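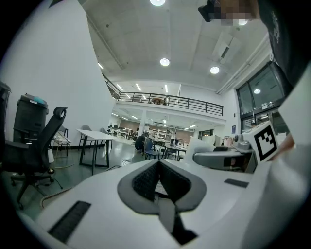
**Besto felt glides, Jimby set (21 pieces)**

The Jimby set is made for furniture that is moved often: low tables, stools, chairs, plant stands, small shelves. It contains 21 pieces of pressed wool felt in three shapes. The pieces are cut in our workshop in Hincombe and they are packed flat in a paper sleeve. There is no plastic in the package, except the thin film that protects the glue side.

**What is in the sleeve**

- 12 round pieces
- 6 square pieces
- 3 long strips, which you can cut with household scissors
- 1 sheet of sandpaper, fine
- 1 instruction card

**Technical data**

| | |
|---|---|
| Material | pressed wool felt, undyed gray |
| Thickness | 5 mm |
| Highest load for one piece of furniture | 135 kg, divided over four legs |
| Glue | acrylic, applied by machine |
| Suitable floors | wood, tile, stone, vinyl, painted concrete |
| Not suitable | carpet, outdoor floors, rooms with standing water |

The felt is the same that we use in the Gautam set, only in the Gautam set the pieces are larger and are meant for sofas and beds. Many customers ask if they can mix the two sets. You can mix them in one room, but please do not mix them under one piece of furniture. The legs will wear at a different speed and the furniture will begin to rock.

**How to put them on**

Turn the furniture over on a blanket. If there are old glides, take them off with a plastic scraper and remove the rest of the glue with a little cooking oil. Wash away the oil with dish soap and let the leg dry completely. This is the step that people like to skip, and most of the complaints which we receive come from it.

Rub the bottom of the leg lightly with the sandpaper and wipe it with a dry cloth. Press the felt on and hold it under your thumb while you count slowly to 21. Leave the furniture upside down overnight if you can. Two hours is the minimum, and after only two hours you should lift the furniture into its place and not push it.

For metal frames with a square foot, choose the square piece even when the round one seems to fit. A round piece on a square foot leaves four corners of bare metal, and when somebody leans on the table, one of these corners can touch the floor and scratch it.
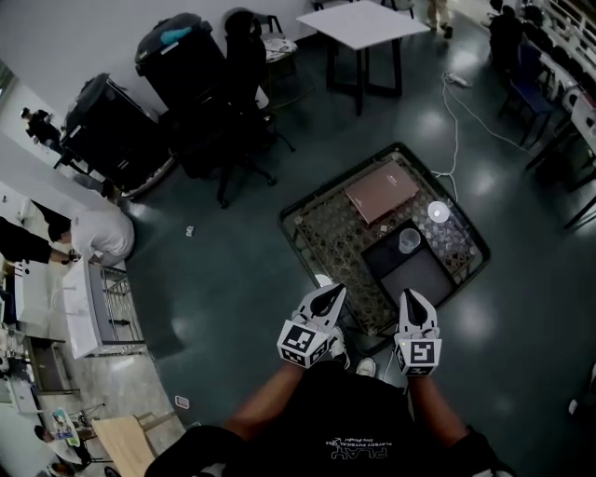
Tables with a continuous frame at the bottom need the long strips. Cut the strip a little shorter than the side of the frame, so that the ends do not stick out. You do not need to cover the whole side. A short length near each corner is sufficient for a light table, and you will have enough strip left for a second one.

**About shiny floors**

On a glossy floor every small scratch is visible, especially in the evening with a lamp from the side. Felt does not scratch by itself. The damage comes from sand and small grit that is caught in the felt and then dragged over the floor. For this reason we recommend to clean the glides every month with a stiff brush or with the vacuum cleaner, and to replace them when the surface feels hard. In a hallway this can be after one winter. In a bedroom they will serve much longer.

If the floor was freshly painted or varnished, please wait until the coating is fully hard before you put any furniture on it. The paint maker gives the time on the can. A floor can feel dry to the hand and still be soft below, and the felt will then leave a fine print of its fibers – we have seen this also with felts of other makers.

Wet mopping is allowed, but lift the furniture first. Felt that stays wet becomes flat, and the glue loses some of its strength.

**From our customers**

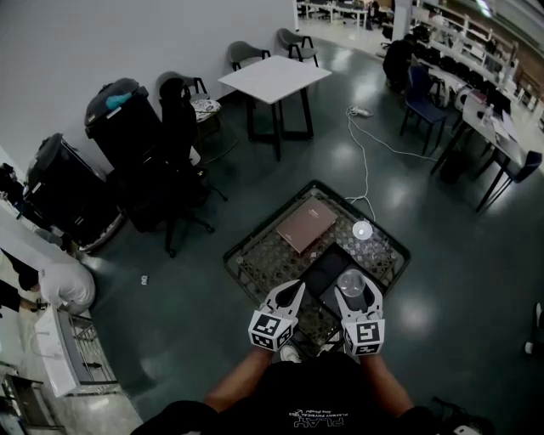
Kusum Prajapati writes that she put the strips under a heavy tea table and that it became almost too easy to move: her grandchildren pushed it against the wall for fun. She asks if there is a glide with more grip.

Yes, there is. For this case we offer the Jimby Stop, which has a layer of natural rubber in place of felt on the lower side. You can use two of them on opposite legs and leave felt on the other two, and the table will stay in its place but you can still move it with some effort. On old vinyl floors, rubber can cause a yellow mark, so please test it first in a corner behind a door.

Another customer found that the round pieces were slightly larger than the legs of her stools and asked if she may trim them. You may. Cut the felt before you remove the film, and cut from the felt side. If you cut from the other side, the film slips and the edge becomes uneven.

**Ordering and returns**

The Jimby set is sold by the sleeve or in a box of 5 sleeves. The box is the same product, only with less packaging, and it is the better choice for cafés, waiting rooms and schools. Single shapes can be ordered in bags, but the color of the felt can be different from one delivery to another, as wool is not the same every year.

Sleeves that are not opened can be sent back to Hincombe. Opened sleeves we cannot take back, but if a piece has a fault, please send us a photo of the glue side and we will mail a replacement. Spare instruction cards are free. Write the language you need in the comment field of the order.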